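Keteck Hira

The Hira is a pair of hand-held grippers sold by Keteck as a kit for recording how people do everyday jobs with their hands, so that a robot arm can be trained on the recordings later. I've been keeping this entry up to date since I first rented a kit in November, and I've tried to stick to what I've used myself (the parts I haven't are marked as such further down).

What's in the kit

You get 2 grippers, a charging dock, the cables, a hard case and a year of the recording software. Each gripper has a trigger under the index finger, and squeezing it closes the jaws. The fingers pop off with a quarter turn, and you'll want to learn that early, because the rubbery tips wear down fast if you work with rough fabric! Keteck sells spares in bags of 30. The case is huge, by the way. It won't go in an overhead bin, I've tried.

Using it

Setup took me 40 minutes the first time and a lot less once I'd stopped skipping the calibration step. You hold both grippers over the table, wave them through a slow figure eight, and wait for the beep. After that it's just work: pick something up, move it, fold it, put it down, press the thumb button, go again. Cloth is where I think the Hira earns its price. Thick, padded pieces are easy to pinch and pull flat between two people or two hands, while thin cotton slides around and takes practice.
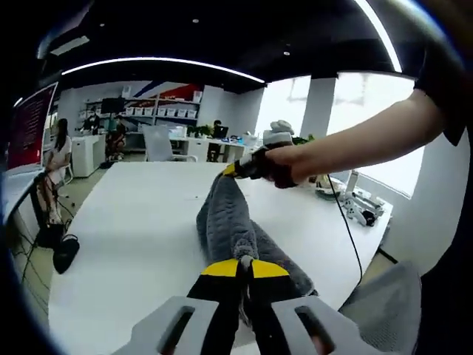
Efa Owen, who taught me most of what I know about this thing, says to slow down until it feels silly and then go a bit slower. She's right. My early recordings were full of jerky grabs, and the software threw out a good chunk of them. It also complains if you let the trigger go before the cloth has settled, and that drove me up the wall for the first week or so.

Versions and price

There have been 4 versions so far. The first had a stiff trigger and a thumb button in an awkward spot (my poor thumb), and the second fixed only the button. I skipped the third completely, so what I know of it comes from Brayan Cáceres, who liked it. The current one is lighter and my wrists are grateful. Keteck quotes prices by request, and Villalobos rents the kit by the week with pickup on Friday.

Compared with the Stamudden

People always ask me about the Stamudden, the other kit in this class. It has a softer grip and a nicer app, but its jaws don't open as wide, and I kept dropping towels with it. For small hard objects I'd happily take either. For laundry I'd go with the Hira every time.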